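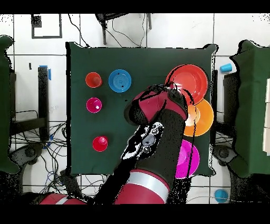 I went to the Gornirach open day with low expectations and a free parking pass, and I came home with both more or less intact.

The company had set itself up to show visitors a robot that tidies tableware. Not a whole kitchen, you understand. A table with a dark green cloth on it, a set of plastic bowls and cups in toy-box colors, and a red and black arm. The flyer called this "domestic readiness." I have lived in several homes and none of them had a kitchen where every object was a different bright color from the thing next to it.

I should say where I stand. I spent years fixing packaging machines before I started writing this column, and I like machinery. I like it when it does a dull job well and keeps quiet. What I have trouble with is the way these events are staged, where a small and real piece of engineering gets dressed up as the end of housework. The engineers usually know better. The people holding the clipboards usually don't.

Our guide was Kirsty Tapley, a patient woman with a good loud voice, and to her credit she did not oversell it. She told us that stacking is hard for a machine because every placement changes the next one. Set a bowl down slightly off center and whatever goes on top of it will sit wrong too. That made sense to me. Then a man behind me asked when he could buy one, and she said the company was "excited about the path ahead," and I wrote that down because I have heard it at every open day I have ever been to. 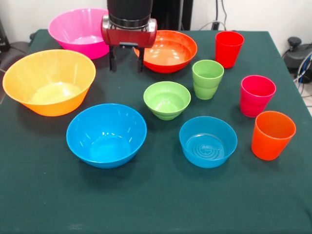 Page last changed: 29th January

Watching one of these arms is a strange way to spend an afternoon. You find yourself rooting for it. The two black fingers hang over the cloth, open, and a row of grown adults leans forward as if somebody is about to take a penalty kick. I did it too. Then I looked around and thought about how long any of us would stand and watch a teenager put away the same dishes.

That is the trick of a live demonstration, and it works on everybody. We grade the machine on effort. A person who took this long over a few cups would be asked if they were feeling all right. A robot gets a round of applause, and somebody's uncle says it'll be running the place in a few years.

I asked what I always ask, which was how often it fails. There was a handout for this. It reported 337 attempts since November at what was called the Furnival task, named for the building where they first set it up. What the handout did not give was a plain number for how many of those went right without a person stepping in. It had a chart with no labels on the side. I asked again and was told the figures were being prepared for a longer report. Maybe they are. I would have been happier with a bad number than with a pretty chart.

Ronaldo Dantas, one of the engineers, was more use. I caught him near the coffee and he talked to me for a good while without once saying "journey." He said the arm does fine with objects it has seen many times, on a surface it knows, in light that doesn't move around. Change the cloth and things get worse. Swap in clear glass and things get a lot worse. He didn't seem embarrassed by this, and there was no reason he should be. It's a research problem and he's working on it.

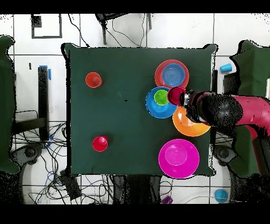
Can a robot like this clear a real dinner table?
Going by what I was told at the open day, it can't be counted on to do that yet. It handles familiar plastic cups, bowls and plates on a plain cloth, and a real table brings glass, leftover food, forks and people's elbows.

Compare that with what the next booth was promising. Stuvora, which sells the software side of this, had a banner saying its system would save a family 300 hours a year. I asked how they got to 300 and was handed a pen. For the record, it's a good pen.

The trouble with claims like that is that they eat up the goodwill the honest people have earned. Dantas will tell you what his arm can't do. Eight feet away a banner says the opposite in very large letters, and guess which one ends up on the evening news. I have seen this happen with bread machines and I have seen it happen with robot mowers. (My Jeletti mower has been in the shed for two summers, if anyone wants it.)
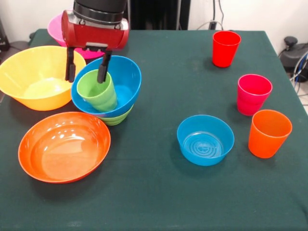 Last updated 29th JanuaryLook at what the job asks for, though, and I'll give the engineers their due. A cup leaning in a bowl, that bowl sitting on another bowl, and two fingers that have to come down on either side of a thin plastic rim. I wouldn't want to write the instructions for that. If Gornirach had put up a sign saying "We are trying to get a machine to handle stacked cups and bowls, and it's harder than it looks," I would have had nothing to complain about and probably would have stayed longer.

There were over 100 of us there, and most seemed to have a nice time. The kids loved it. I would still like to see three things at the next one: a failure rate on the wall where people can read it, a plate with some gravy on it, and a visitor allowed to move one cup while the arm is working. Tapley said she would pass that along. I gave her my email address, and if the labeled version of that chart arrives I'll print it in this column.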